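Je vide mon lave-vaisselle en râlant, je le remplis en râlant, et entre les deux je lis des articles sur les robots qui vont bientôt le faire à ma place. Ça fait des années que c'est « bientôt ». Alors vendredi, quand ma sœur m'a demandé si elle devait attendre avant de changer sa cuisine (elle espère très sérieusement qu'un machin à deux bras va débarrasser la table pour elle et ses quatre garçons), je me suis dit qu'il était temps de faire un petit point ici. Un point de fille qui suit ça de près, pas d'ingénieure, hein !

Commençons par ce qui marche. L'aspirateur, ça y est, plus personne ne s'extasie. Le mien s'appelle Pacheco, c'est mon fils qui l'a baptisé, et il fait très bien le couloir tant qu'on a pensé à ramasser les chaussettes. Il mange les lacets, il se coince sous le radiateur de l'entrée, il appelle au secours à six heures du matin, mais le sol est propre et je ne reviendrais pas en arrière. Le lave-linge, on oublie toujours que c'est un robot, le plus beau de tous même, et ma grand-mère en parlait comme d'un miracle. Sauf qu'il ne plie pas. Et plier, mes amis, c'est là que tout se complique.

Parce que le linge, c'est mou. Une machine adore ce qui est dur, ce qui revient toujours au même endroit, ce qui pèse toujours pareil. J'ai fait un mois d'intérim chez Zetwood, l'été de mes vingt ans, à mettre des charnières dans des sachets (quatre charnières par sachet, seize vis, et on recommence). Au bout de la ligne il y avait un bras qui empilait les cartons sur les palettes, toute la journée, sans se tromper, et je le détestais un peu. Mais le jour où on a reçu des cartons d'un autre format, il a fallu appeler le technicien, et en attendant c'est nous qui avons empilé. J'y repense souvent quand je vois passer une vidéo de démonstration. La question que je me pose maintenant, c'est toujours la même : et si on change le carton ?

Dans une maison, on change le carton tout le temps. Prenez la table, un soir normal chez nous. Il y a l'assiette de la petite avec trois haricots collés dessus, un verre à moitié plein, un autre vide qu'il ne faut surtout pas toucher « parce que je vais m'en resservir », le courrier, une fourchette sous le courrier. Débarrasser, pour moi, c'est un geste de rien du tout. J'empile, je cale les couverts avec le pouce, je pousse la porte de la hanche. Pour une machine, rien que l'assiette c'est déjà toute une affaire : il faut la voir, comprendre où est le bord, savoir si on la prend d'un côté ou des deux, serrer assez pour qu'elle ne parte pas et pas trop pour ne pas la casser. Et une assiette posée à plat, essayez de la soulever avec deux pinces à salade, vous allez rire. J'ai essayé. J'ai une assiette de moins.

D'ailleurs c'est un peu comme ça qu'on leur apprend, maintenant, et je trouve ça fascinant. Au lieu d'écrire tous les gestes un par un, on met des pinces dans les mains de vraies personnes et on leur fait faire la corvée elles-mêmes, des dizaines et des dizaines de fois, avec des petits motifs carrés noir et blanc sur les pinces pour que l'ordinateur puisse suivre où elles sont dans l'espace. Ensuite la machine essaie d'imiter. J'ai lu tout un billet là-dessus sur le blog de Flida, une jeune boîte qui travaille sur le rangement de cuisine, et le chiffre m'est resté : 158 essais enregistrés pour une seule tâche, poser un bol dans un égouttoir. Et avec un autre bol, un plus profond, ça marchait nettement moins bien. Ils l'écrivaient sans se cacher, ce qui me les a rendus sympathiques d'un coup.

Moi je dis que 158 fois, c'est à peu près ce qu'il a fallu à mon aîné pour mettre son bol dans l'évier au lieu de le laisser à côté. Donc je ne me moque pas !

Il y a aussi le prix. Jirnora annonce un modèle domestique, deux bras sur un socle à roulettes, et la newsletter promet qu'il « assiste » au débarrassage. J'ai beaucoup aimé ce « assiste ». Mon mari aussi assiste au débarrassage, il est assis juste en face. Plus sérieusement, j'ai regardé leur vidéo en entier, et elle est en accéléré (c'est marqué en tout petit en bas, x4). Enlevez l'accéléré et vous avez une machine qui prend deux bonnes minutes pour une tasse. En soi ça ne me gêne pas, je dors, moi, pendant ce temps-là, elle peut y passer la nuit. Ce qui me gêne, c'est le verre à pied de ma belle-mère.

Et puis la place. Personne n'en parle dans les articles, de la place. Ma cuisine fait la taille d'un mouchoir, on s'y croise à deux en rentrant le ventre. Où est-ce qu'on le range, le robot qui range ? Ma sœur m'a répondu « dans le cellier », elle a déjà tout prévu, elle est incorrigible.

Bref, ce que je lui ai dit, à ma sœur : change ta cuisine, prends un grand lave-vaisselle avec le tiroir à couverts en haut (ça, ça change la vie, j'insiste), et n'attends pas. À l'usine, pour porter et empiler des choses pareilles, les machines sont là depuis longtemps. À la maison, je crois qu'on aura d'abord des choses très bêtes et très limitées, un truc qui vide le panier du bas et rien d'autre, et que je l'achèterai quand même, je me connais. Mais une table entière, avec les haricots et le courrier, je n'y crois pas pour tout de suite.

Dites-moi en commentaire quelle corvée vous donneriez en premier. Moi c'est les housses de couette, sans hésiter, et tant pis si ça prend la nuit.
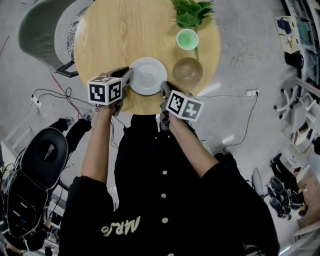 Horacio Pereyra
Les housses de couette, pareil ! Mais je ne suis pas d'accord pour l'usine. Chez nous on a deux bras sur la ligne depuis l'an dernier et dès qu'une pièce arrive un peu de travers dans le bac, c'est un collègue qui la remet droite à la main. Il y passe ses journées, le pauvre. Alors avant qu'ils s'occupent de mes assiettes… Par contre je veux bien la référence de ton lave-vaisselle avec le tiroir en haut, ma femme en cherche un.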